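Fagerlund 39 Desk Top, White: Review After One Heating Season

Filed under: Work surfaces
By Oksana Dmytriv
January 11, 2020

The Fagerlund 39 is a desk top sold without legs. It comes in one finish (white, with an embossed wood-type grain) and is drilled underneath for a standard four-leg set or a crossbar frame. I bought mine in October to replace a solid beech top that had cupped badly over a radiator. The radiator is still there, so the main question for this review is flatness. Surface wear, edge quality and hardware come after that.

Packaging and contents

The carton was double wall with molded corners. One corner was crushed and the top inside was unmarked. Contents: the panel, a bag of wood screws, two steel stiffening bars, and a folded sheet of drawings with no text. The bars are listed as optional on the product page. I would treat them as required for any span with legs only at the ends.

The screws are soft. I stripped the head on one at a low clutch setting and replaced the lot with pan heads from a Vornex assortment box. The pilot holes are clean, and deep enough for the screws supplied. They are not threaded inserts, so expect the joint to loosen if you take the legs on and off often. Anyone who moves every year should fit inserts before first assembly.

Frame used

I mounted the top on the Brotlow fixed frame, legs at the corners, one crossbar at the rear. The Brotlow hole pattern matches the Fagerlund on the short sides. It does not match on the rear bar, where the holes miss by half a hole width. I drilled new ones. The core cut cleanly with a brad point bit and gave fine dust with no large voids.

With the frame leveled, the desk has a slight side-to-side rock when pushed hard at the front edge. That comes from the frame. The same frame moved the same way under the beech top.

Flatness

I checked the panel with a 700 mm straightedge and feeler gauges on the day of assembly, then again at the end of each week. Measurements were taken along the front edge, along the rear edge, and on both diagonals as far as the straightedge would reach, working outward from the middle.

On day one the largest gap was under the thinnest leaf I own. It stayed there until the heating came on. After that the rear edge, directly over the radiator, lifted a little and then stopped. The gap has not changed in the last several readings. I could not find any twist on the diagonals. The beech top had visible daylight under the straightedge by this point in the previous winter.

With the stiffening bars removed for a weekend and two monitors left in place, the center dropped enough to see by eye. It recovered when the bars went back in.

Surface

The grain texture is shallow and runs lengthwise. You can feel it with a fingernail but it does not affect a ballpoint on a single sheet of paper. It does affect a soft pencil. If you draw or shade on loose sheets, the lines come through as faint stripes and you will want a mat or a pad underneath. An optical mouse tracked normally with no pad. A glass of water left overnight made no ring.

Ink is the weak point of any textured white top. I tested with whatever was in the drawer: highlighters, a dry erase marker, a permanent marker, and a gel pen. Each was applied as a short stroke in the rear right corner, left for 20 minutes, and wiped with a damp cotton cloth. What remained was then treated with isopropyl alcohol. 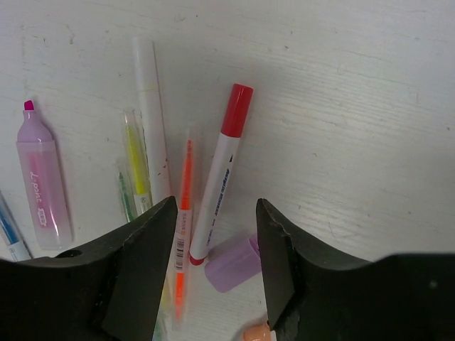
Harpreet Leclerc wrote in to say that 20 minutes is too short to be useful, and that on the same top, bought a year earlier, pink highlighter left over a weekend had worked down into the grain and would not come out with alcohol or dish soap. Leclerc suggested repeating the test at two days and adding a melamine sponge as a final step, with a warning that the sponge will take the sheen off if used more than a couple of times.

I accept the point about time and have started a second set of strokes. Results for the short test stand as follows. The highlighters and the dry erase marker wiped off with water. Gel pen left a gray trace that alcohol removed. Permanent marker needed alcohol and a second pass along the grain. Wiping across the grain spread the color into neighboring lines, so wipe lengthwise.

Edges

The edge band is the same white and is well glued on the long sides. On the left short side there is a glue line you can feel but not easily see. The front edge has only a small radius, and it is uncomfortable under the forearms during long typing sessions. I ran a strip of Skidside padded edging along the front, which fixed it and also covered the one chip I made with the drill chuck.

Compared with the alternatives

A bare birch panel costs less and can be planed, but needs finishing on both faces to stay flat. Linoleum-faced tops are much better to write on and cost far more. Neither solves the radiator problem as simply.

Rating

Flatness: very good with bars, poor without.
Surface: good for computer work, fair for drawing.
Edges: fair.
Hardware: poor, replace the screws.

Recommended for fixed desks near a heat source. The two-day ink results will be added to this page when the strokes have been wiped.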